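The key under the flowerpot

How a village of second homes and shift workers changed the way it looks after its spare keys

By Marloes Lambrechts

For most of the last century the people of Lamudcombe did not lock their doors, or said they did not. Rodrigo Zabala, who has mended locks there for 20 years, doubts it. He has taken out too many old rim locks with worn levers to believe that they were never turned.

What is certain is that everybody had a spare, and that the spare was usually outside. It went under a pot, on a nail in the coal shed, or on a string behind the letterbox. Zabala was once called to a house on the harbour road where a woman had locked herself out and could not remember which of her pots she had used. The key was in the gutter over the porch. Her late husband had moved it and told their son, who lived in Canada.

Insurers dislike this sort of arrangement. If a thief gets in with a key and leaves no damage, a claim can be hard to settle, and many policies ask for signs of forced entry. Policies differ, so the wording is worth reading before anything goes under a pot. 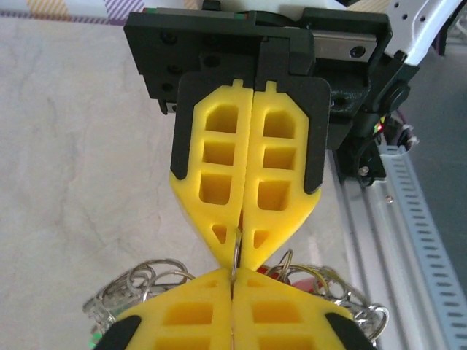 Who should hold a spare key?
Someone who lives within walking distance, is often at home and knows how to reach you. A relative an hour's drive away is a good second choice, but of little use at midnight in the rain.

Lamudcombe's trouble was that fewer and fewer people fitted that description. On Oloslow Lane, 38 houses stand between the chapel and the ford, and many are now empty outside the summer. Those who live there all year tend to work at the hospital or on the ferries, and their hours rarely match.

Ronja Haugland moved to the lane in April and found that she had become the keyholder for six houses before she had finished unpacking. She was at home in the daytime, and word had got round. People came to the door with a key in an envelope and a name written on the front. She kept them in a biscuit tin.

"I didn't mind having them," she says. "I minded being the only one who knew what they opened."

The tin caused trouble in its first winter. A pipe burst in an upstairs bathroom at the far end of the lane, and Haugland was away at her sister's. Her neighbour Hongmei Lu had a key to Haugland's house but no idea which envelope she wanted, as the house had been sold and the name on the front was that of the old owners. She tried nine keys while water came through the kitchen ceiling.

After that the two of them sat down and sorted the lot. Each key was given a number, with the list of numbers and houses kept in a separate place. Lu holds half of the keys and Haugland the rest, and each has a copy of the other's list. When a house changes hands, the new owner is told that a key exists and is asked whether they want it back. Most have left it where it was.

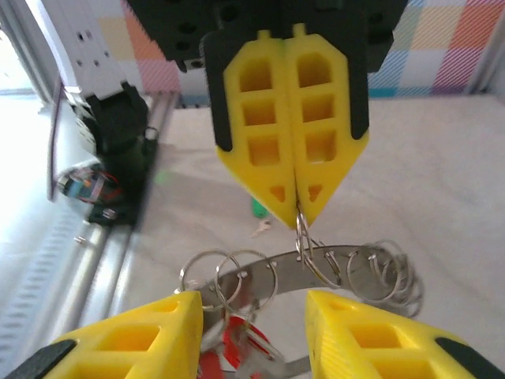 Split rings and a punched steel key-holder strip.

Zabala approves of the numbers. An address on a key tag is the mistake he sees most, and he cuts off any he is handed. He also tells customers to test a new copy in the door on the day it is cut. A key that sticks a little in dry weather may not turn at all when the wood has swollen.

He is less sure about key safes, the small boxes with a code that are screwed to the wall beside a door. Good ones are sound if they are fixed into brick. Cheap ones can be prised off, and holiday lets are apt to keep the same code from one season to the next. Ximeng Yin, who cleans several of the lets in the village, carries the codes in her head and says two of them have stayed the same for as long as she has worked there.

The flowerpot has not quite gone. Haugland admits that there is still a key outside her own house, although it is for the shed.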